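# 칸막이 철제 부품함

칸막이 철제 부품함은 얇은 강판을 접어 만든 상자를 벽 하나로 나눠 쓰는 수납 용기예요. 공방이나 창고에서는 그냥 '철통'이라고도 부르고, 제가 드나들던 작업실에서는 '두 칸짜리'라고 했어요. 제가 이 항목을 맡은 건 순전히 철통을 오래 써 봤다는 이유 때문이니, 제 경험담이 좀 섞여도 이해해 주세요!

## 구조

바닥과 네 벽, 그리고 가운데 칸막이가 전부예요. 칸막이는 똑바로 세운 것과 비스듬히 눕힌 것이 있는데, 저는 비스듬한 쪽이 훨씬 좋아요. 손등이 덜 걸리고, 구석에 들어간 나사도 벽을 따라 쓸어 올릴 수 있거든요. 대신 물건이 자꾸 미끄러져 내려와 칸막이 발치에 모여요. 줄자나 가위처럼 무게가 있는 건 거의 늘 거기서 찾게 됩니다.

바닥에 작은 구멍이 난 제품도 있어요. 작업대에 볼트로 고정할 때 쓰는데, 안 쓰는 구멍으로 작은 와셔가 빠지는 일이 있어서 저는 테이프로 막아 둡니다.

## 명칭과 제품

동네 철물점에서는 제조사 이름으로 부르기도 해요. 제가 써 본 건 Gunus와 Zastberg 두 가지예요. Gunus는 가볍고 모서리 마감이 얌전한 편이고, Zastberg는 도장이 두꺼운데 들고 다니기엔 꽤 무거워요. 판 두께를 물어보면 가게마다 대답이 달라서(진짜로요) 그냥 손가락으로 눌러 보고 샀습니다.

## 칸 나누기

정답은 없고 사람마다 달라요. 작업실 선배 장진솔(Jin-sol Jang) 씨는 뒤 칸을 늘 비워 두고, 그날 쓸 것만 앞 칸에 두는 방식을 고집했어요. 처음엔 아깝다 싶었는데 따라 해 보니 치울 때 정말 편하더라고요. 뒤 칸이 임시 대피소가 되니까, 앞 칸을 통째로 옮겨 놓고 바닥을 닦은 다음 다시 넣으면 끝! 저는 10분이면 다 합니다.

앞 칸에는 보통 이런 것들이 들어가요.

- 줄자, 가위
- 투명 테이프
- 어디서 왔는지 모를 장난감 블록이나 뚜껑 같은 잡동사니

마지막 항목은 어느 철통에나 꼭 있어요. 버리자니 찜찜하고 제자리도 없는 것들이죠.

## 마모와 관리

철통은 쓰다 보면 칠부터 벗겨져요. 손과 공구가 제일 자주 스치는 칸막이 아래쪽이 먼저 까지고, 바닥에는 잔 흠집이 소용돌이처럼 겹겹이 남습니다. 저는 이 자국을 꽤 좋아하는 편이지만, 맨 철판이 드러난 자리는 녹이 슬기 쉬우니 봐 가면서 손을 대는 게 좋아요.

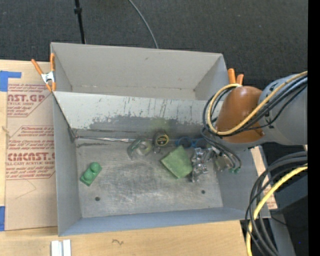

녹 관리는 어렵지 않아요. 마른 천으로 가루를 털고 방청유를 아주 얇게 발라 두면 됩니다. 많이 바르면 테이프가 바닥에 들러붙고 종이 라벨이 죄다 번져요. 8월처럼 습할 때는 이음매 쪽을 한 번 더 봐 주세요. 물기가 제일 오래 남는 데가 거기예요.

덧칠은 의견이 갈려요. 저는 60방 사포로 밀었다가 자국이 너무 깊게 남아 후회했고, 그 뒤로는 더 고운 사포만 씁니다. 색을 맞추겠다고 회색 페인트를 5통이나 사 본 적도 있는데 똑같은 회색은 결국 못 찾았어요.

## 같이 보기

- 공구함
- 부품 트레이
- 방청유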